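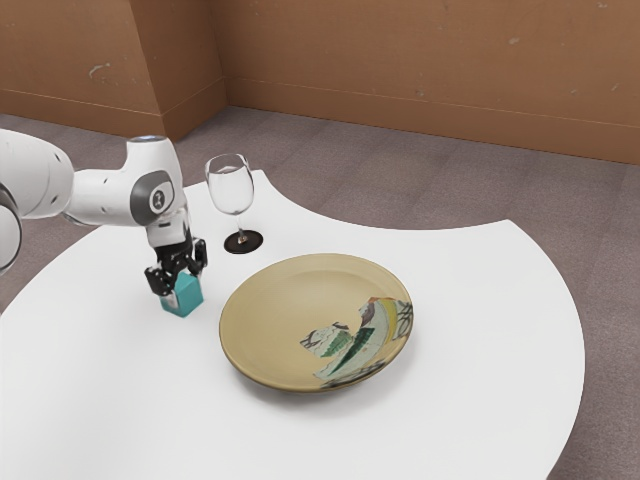 Stistwood Community Awards, winners list and general grumbling
Posted by gravyboat_north, December 2021

So the Stistwood Community Awards have been handed out again and I have questions. There were 17 categories this year, up from whatever it was when you could still remember them all by dessert. The program says 1362 votes were cast online, which is impressive for a town where I can't get four people to agree on a lunch place. Best New Business went to Juhl Bakery, which opened when my kid was in kindergarten. My kid drives now. As for the dinner, picture one wine glass and a painted plate on a big white table and you have my idea of how far the ticket price stretches these days. Was anyone else there? Did I miss a rule about what "new" means?

porchlight77 wrote:
I was there. "New" means new location. Juhl moved across the street in May and the application lets you count that. It's on the second page of the nomination form, in the kind of type they use for allergy warnings.

gravyboat_north wrote:
Then I'd like to be nominated. I moved my couch in May.

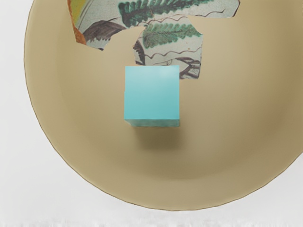 And while I'm at it, the speeches. I have no problem with a winner thanking the staff, the landlord and the good Lord. My problem is the sponsor talking before every single award. By the time the Drikum Heating guy got up to present Youth Volunteer, the youth had practically aged out.

mrs_tuba wrote:
I'm going to be the wet blanket and say I had a lovely time. My sister-in-law won Neighbor of the Year and she cried, and the whole table cried, and a man we didn't know at the next table cried. You can laugh at the trophies all you want. Hers is on the piano and it's going to stay there until one of us is dead.

porchlight77 wrote:
Nobody's laughing at Neighbor of the Year. That one's legit. She shoveled half of Dilano Street last winter.

mrs_tuba wrote:
Both sides of it, thank you.

ledger_domain wrote:
Can we talk about the voting? You could vote once per email address. I have 7 email addresses. I'm not saying I did anything, I'm saying I was in a position to.

gravyboat_north wrote:
Who did you not vote for seven times?

ledger_domain wrote:
The car wash. They lost anyway, so if there was fraud it was incompetent.
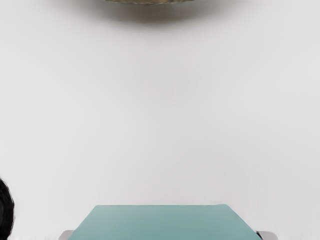

Plain white, dark blur at the top

quietcorner wrote:
Long-time reader here. I helped put the evening together a few years back, so take this as biased. The sponsor speeches pay for the room. Every time people complain about them, somebody suggests cutting them, and then somebody else looks up what the room costs and goes very quiet. The alternative is a higher ticket price, and I've read what you all wrote about the current one.

gravyboat_north wrote:
Fair, but you could put a clock on them. Two minutes each and then the band starts up. It works on television.

quietcorner wrote:
It does not work on television. Also our band is a laptop.

porchlight77 wrote:
I'd rather see fewer awards. Best Storefront and Best Window Display are the same award wearing different hats. They even went to the same store! She walked up, sat down, and walked up again. Just hand her both and save her knees.

mrs_tuba wrote:
Disagree. More awards means more people who get to dress up and have their name said into a microphone. What exactly are we saving them for?

ledger_domain wrote:
I'm with mrs_tuba on this and I don't enjoy it. The only year I ever won anything it was Best Customer Service (Phone), and you bet I put it on the van. 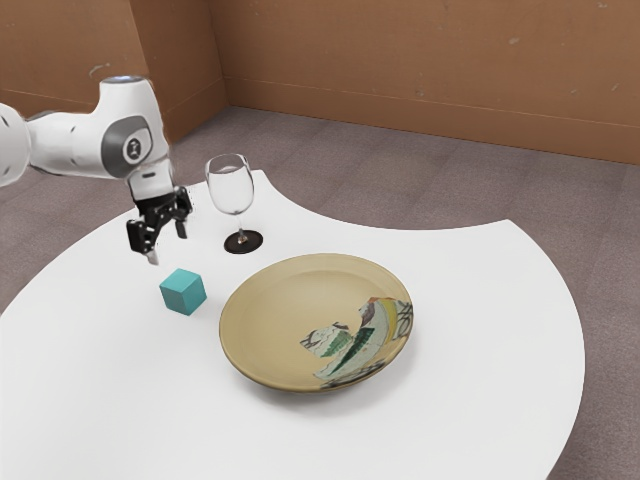 Robot arm over a white table with a wine glass, a teal cube and a tan plate

gravyboat_north wrote:
OK, I've cooled off a bit. Revised demands: keep all the categories, put a time limit on the sponsors, and print the definition of "new" somewhere a person over forty can read it. I still think the bakery thing is ridiculous. I also bought 2 of their cinnamon loaves this morning, so my boycott is off to a slow start.

porchlight77 wrote:
Did they have the award up?

gravyboat_north wrote:
Next to the register. Very tasteful. There's a spotlight on it.

quietcorner wrote:
Nominations for the next one open in May, same form. If anybody wants to rewrite page two, message me.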